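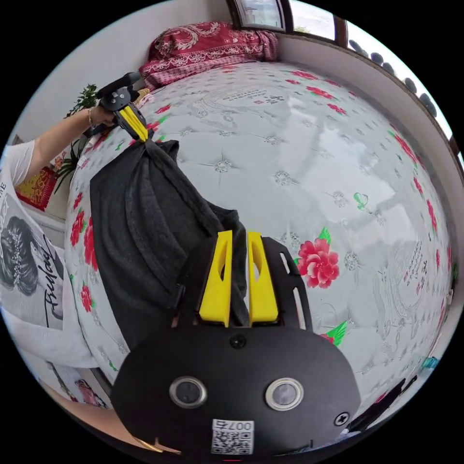 衣類のクリーニングと整理サービスを行うClellex社は、9月から、Noltleyの作業所で洗濯物をたたむ工程の一部をロボットに任せます。ロボットの動きの手本を作るのは、これまで手でたたんでいたスタッフ自身です。スタッフは手に持つ形のグリッパーを左右に一つずつ使い、普通の部屋のベッドの上で、シャツやズボンを一枚ずつ扱います。黄色い二本の指で濃い灰色の衣類の角をはさみ、上に持ち上げる動作も、こうした手本の一つになります。自分の指で布にさわることはできるだけ避ける、という決まりがあるそうです。

記録の作業は春に始まり、現在までに389回分が集まりました。一回分は、衣類をベッドに置くところから、たたんで横に重ねるところまでです。ソフトウェアは、同社と契約しているClodari社が作っています。作業所に入る機械は3台で、最初の期間は昼のシフトだけで動かし、夜のシフトは今までと同じ人数、同じ方法で続けます。

Clellex社の現場責任者ランギ・カテネ(Rangi Katene)氏によると、作業所では一日に680枚の衣類をたたみます。そのうち機械に渡すのは、Tシャツと薄い長袖シャツだけです。ボタンの多い服、子どもの服、そして客が特別なたたみ方を注文した服は、人の仕事として残ります。「機械が速いから入れるのではありません。今の機械は、私たちの一番遅い人よりも遅いです。でも、同じTシャツを朝から夕方までたたむ仕事は、長く続ける人が少ないのです」とカテネ氏は説明しました。

手本の難しさは、きれいに並んだ服よりも、乱れた服のほうにあります。客の家から届く袋の中では、服が互いにからまり、ハンガーが付いたままのこともよくあります。そのため記録では、最初から服をまっすぐに置かないで、わざと山にしておく回も作りました。山の中から一枚を選び、ほかの服を落とさないように引き出す動作は、Tシャツをたたむ動作より時間がかかるということです。
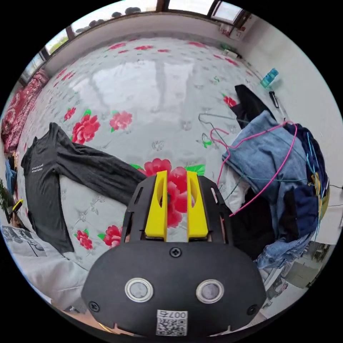
花柄のシーツに広げた濃い色の長袖シャツ(左)と、ジーンズに針金ハンガーが重なった衣類の山(右)。

記録に参加した一人、ウォリック・ホリス(Warrick Hollis)氏は、たたむ仕事を九年しています。最初の日は、グリッパーで袖をつかむだけで腕がとても疲れたと話しました。「手でたたむとき、私は服を見ていません。隣の人と話しながらでもできます。しかしこの道具を持つと、袖の端がどこにあるか、毎回見なければなりません。自分が今までどうやっていたのか、一度忘れてしまいました」

ホリス氏の場合、慣れるまでに二週間かかりました。今は新しく参加する同僚に、つかむ位置を教えています。指の先を布の下に少し入れてから閉じること、縫い目のある厚いところを選ぶこと、裏返しの服は先に直すことなどです。この説明は紙一枚にまとめられ、作業所の休憩室の壁にはってあります。紙の下のほうには、別の人の字で「急がないこと」と書き足してありました。

場所についても工夫があります。作業所の台は平らで白く、いつも同じ明るさですが、Clodari社の技術者トゥドル・クラチュン(Tudor Crăciun)氏は、家の部屋での記録も必要だと求めました。花の模様があるシーツの上では、布の端が見えにくくなります。窓に近いベッドでは、シーツの一部が光って白く見えます。クラチュン氏は「同じ台だけで学んだ機械は、台の色が変わると困ります。いろいろな部屋の手本がほしいです」と述べています。Clellex社は将来、客の家で衣類を整理するサービスにも機械を使う考えですが、時期は決まっていません。

一方、機械が入ったあとの勤務時間については、まだ話し合いが続いています。会社の案では、昼のシフトの人は、たたむ仕事の半分を機械の見守りと検品に変えます。検品では、たたみ方が悪い服を台に戻し、どこが悪いかを画面のボタンで選びます。働く人の側からは、立ったまま画面を見る時間が長くなるという意見や、一人で3台を見るのは多いという意見が出ました。会社は、椅子を用意することと、見守りの担当を一時間ごとに交代することを約束しました。
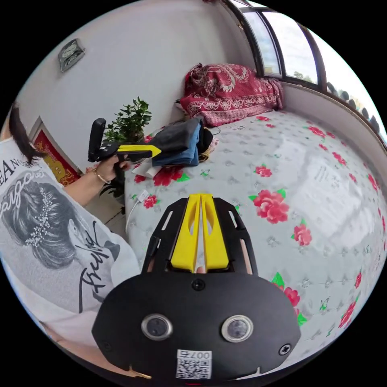
記録の仕事の時給と、断る権利

手本を作る仕事は、普通のたたむ仕事とは別の契約になっています。参加は希望した人だけで、途中でやめても元のシフトに戻ることができます。時給は、たたむ仕事より少し高く決められました。記録の映像にはスタッフの腕や服が入ることがあり、どこまで保存してよいかを本人が書面で選びます。顔が入った部分は、Clodari社に送る前にClellex社の中で消す、という手順になっています。

スタッフの代表を務めるクレム・スタッブス(Clem Stubbs)氏は、この手順には賛成していますが、契約の期間が短いことを心配しています。「手本が十分に集まったら、記録の仕事は終わります。そのとき、時給も前に戻ります。機械の中には私たちのたたみ方が残るのに、私たちにはそれが残らないという気持ちが、何人かにあります」。スタッブス氏は、記録に参加した人を検品の担当に先に選ぶことを会社に求めています。会社は、次の金曜日の会議で答える予定です。

記録の目標は全部で600回分です。残りの回では、濃い色の服を多く使います。黒や紺の服は重なると境目がわかりにくく、今のソフトウェアは二枚を一枚と間違えることがあるためです。ジーンズも記録に入りますが、重さの問題があり、9月の時点では機械に渡しません。

他社の反応

同じ地域で貸し衣装の洗濯をしているShiferaw社も、この方法に関心を持っています。同社のリース・ポマレ(Rhys Pomare)氏は先月、Noltleyの作業所を見学し、自分でもグリッパーを持ってシャツを一枚たたんでみました。ポマレ氏は、衣装は一着ごとに形が違うので、すぐに同じ機械を使うことは難しいと見ています。ただし、ベテランの動作を記録しておく方法は、新しい人を教えるときにも役に立つかもしれないと話しました。同社には、来年やめる予定のスタッフが数人いるそうです。

Clellex社では、機械が動き始める前の週に、夜のシフトの人も含めた説明会を開きます。説明会では実際に機械を動かし、止め方の練習もします。赤い停止ボタンの位置については、背の低い人の手が届きにくいという指摘があり、台の横に移す工事が行われています。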